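About us

Hello, and thanks for clicking on the page most people skip. I'm Mechthild Hollenstein, and together with Aurelio Herrero I run Waton, a small firm that helps people work out what to buy when they want a robot to do a job. We don't build robots and we don't sell them. We do the bit in between, where somebody has a budget and a brochure and a slightly sinking feeling.

I came to this from purchasing. For years I bought equipment for commercial laundries and small hotels, and I got quite good at reading a quote from the bottom up (start with the exclusions, always, then the delivery terms, and leave the big friendly number for last). Aurelio is an engineer and had been on the other side of the table, writing the quotes. We met over an arm that had been ordered with the wrong mounting plate. It took 6 weeks to sort out and by the end of it we'd more or less agreed to start a company.

What we do all day

Most of our clients are care homes, serviced flats, housing associations and a few research groups who'd like their grant to last. They come to us with a job in mind, usually a household one: washing, tidying, fetching, loading and unloading. We sit down with them, write out the job in plain words, and then build a budget around it. The arm or the mobile base is the line everyone looks at first. Then come the grippers, spare fingers, chargers, floor work, networking, insurance, training for the staff, and somebody's time to look after it all. I love this part! Give me a spreadsheet with an empty column for "who pays if it breaks" and I'm happy for the afternoon.

Our planning sheet is called Plamell. It started as Aurelio's own checklist and grew, and it now has 35 lines, which I think is too many and he thinks is too few. You get your own copy when you work with us and you keep it afterwards. Please do change it. One client added a line for door widths after a base got stuck in a corridor, and we pinched it for everybody else.

Nakau is our shared kit scheme. If you only need a gripper or a spare battery for a short trial, you can borrow from the pool instead of buying. Loans run for up to 1,000 working hours, and after that we have a chat about whether you ought to own one. Quite a few people find out during a loan that they wanted a different size, and I'd much sooner they found out on our kit than on theirs.

Escobar is the newest thing, and the one I get asked about most. It's a replacement plan: you tell us what you have and how hard it works, and we set out what will need replacing and when, year by year, so the cost doesn't land all at once. We look at it again with you every August, before most of our clients close their budgets.

What we charge

A full planning job for one site is £3,436, split in two, half at the start and half when you have the finished budget in your hands. We take no commission from makers or dealers. If we think you don't need a robot we'll say so and only bill the first half. It has happened more than once, and those people still send us their friends.

Getting in touch

Write to us with the job you have in mind and whatever you know about the room. A rough sketch is fine, and so is a rambling email (mine are worse). Mechthild handles budgets and contracts, Aurelio handles anything with a plug on it, and either of us will pick up the phone.

Page last updated 2021-05-28

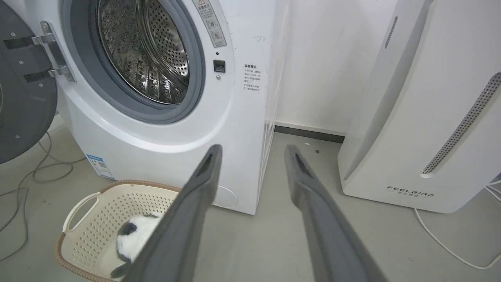

Planning for laundry work is where we're asked to help most often, and it's a good place to see how a budget gets built up. People price the arm and forget the room it has to reach around. With a front loader you have a round door that swings well out to the side, so you need to allow for that before you choose a base, and then there's the basket on the floor, which means a reach down low as well as into the drum. Long, flat gripper fingers like these go on their own line in Plamell with a spare pair beside them. Cables on the floor get a line too, under floor work, and so does moving anything standing next to the machine, even if it's only an air purifier. Soft things such as a plush toy want a trial of their own, so put some hours aside for that and ask us about a Nakau loan before you order.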